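Cloths and towels stop absorbing after a few months of washing

Textile care > Laundry chemistry
Thread started 13th April

ferrule_k
Looking for a second opinion on a residue problem. Cotton hand towels and cleaning cloths, all bought new last June. Water now beads on the surface of the towels before it soaks in. They are stiff off the line and slightly gray. Machine is a Grorik front loader, warm cotton program, Helinow powder at the dose printed for medium soil. No fabric softener has ever been used. Town water in Skullville, no softener installed. My working theory is detergent overdose. I cut the dose in half for eight washes and the result got worse, which I did not expect.

plainweave
Do you have a hardness figure for the water? Everything else depends on it.

ferrule_k
Test kit says 492 ppm as calcium carbonate.

plainweave
Then the halved dose explains itself. At that hardness the builder in the powder is used up by calcium before the surfactant gets to do much. Under-dosing leaves soil and lets mineral deposits form on the fiber. Medium soil on the box is usually only one column of the table, and the other axis is water hardness. You want the hard water row. If the dose there looks absurd, add a separate water conditioner and keep the powder at the soft water amount.

tumble_low
I disagree with going straight to more powder. Beading is a surface effect. Mineral scale makes cotton stiff and gray, but calcium carbonate is not water repellent. Something waxy is on those towels. Are they old stock that never had the mill finish washed out? Many new towels ship with a silicone softener on them.

ferrule_k
They are Liepiņa, flat woven linen and cotton blend on some, terry on the others. Washed before first use. They absorbed fine for a while, so I doubt the mill finish.

plainweave
The waxy layer does not need to come from the mill. Calcium plus fatty acids gives calcium soap, which is insoluble and repels water well enough. Skin oil supplies the fatty acids, and some powders include soap as a foam control. It is the same material as the ring in a bathtub. So scale and beading can have one source.

tumble_low
Fair, I had not considered soap in the formula. In that case an acid rinse will do part of the job and hot alkaline washing the rest. Acid splits the calcium soap back to fatty acid, then you need a surfactant at temperature to carry the fatty acid off. An acid rinse alone leaves grease in the cloth.

ferrule_k
Which acid? The manual for the machine warns against vinegar.

tumble_low
Citric, in a bucket, so the rubber seals do not come into it. Dissolve it fully before the towels go in. Rinse, then run the hot wash. Do not combine it with chlorine bleach at any point, and do not put the powder in the same bucket, because the two neutralize each other.

loomstate
I would skip the bucket. We had similar water at my last address and the fix was a proper hot cotton program with conditioner and a full dose, repeated. The first wash changed very little. By the last of six there was no beading. Acid strips deposits quickly but it can also shift some dyes, and linen in a strong color is a bad candidate for experiments.

tumble_low
Citric at bucket strength is not going to hurt a reactive dye on cotton. Direct dyes, maybe. Test a corner.

loomstate
Nobody reading this knows which dye class their towels have. Testing a corner tells you about the first ten minutes of contact, and people leave the bucket overnight.

plainweave
Both routes work. The acid route is faster and takes more handling. The hot wash route uses more energy and wears terry loops a little. With only a handful of towels I would take the bucket.

One more variable is load size. A front loader that is packed tight rinses poorly however many rinses it runs. Leave a hand's width above the load. Some Grorik programs also cut the rinse water when the load sensor reads low, so a very small load can be rinsed badly as well. Add the extra rinse.

ferrule_k
Ran a comparison. Two terry towels from the same set. One got the citric soak and then a hot wash, the other got the hot wash only, same load, full hard water dose plus conditioner. Drop test after line drying: on the soaked one a drop goes in at once. On the other it sits, spreads slowly, then goes in. Both are better than before. The gray has not moved on either. I saw no color change, but both are white, so this says nothing about loomstate's dye point.

loomstate
Good test. The gray is probably soil that redeposited during the half dose period. An oxygen bleach soak will do more for it than more acid.

tumble_low
Agreed on the oxygen bleach. Warm water, not boiling, and keep it away from wool.

ferrule_k
Will do. Colored cloths are next, going by the hot wash route only. I am hanging everything by the loop between uses now so it dries through before going in the hamper. The loop is the slowest part to rinse clean, being several layers of folded tape, so that is where I will run the next drop test. 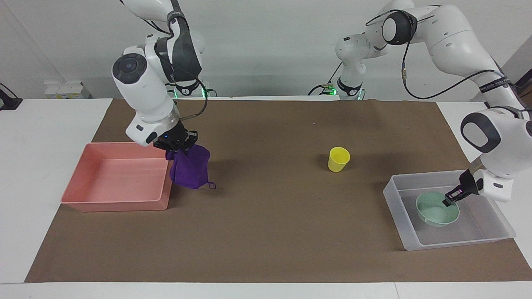

Powder stays at the hard water dose until then. If the conditioner lets me bring it down, I will post the amounts.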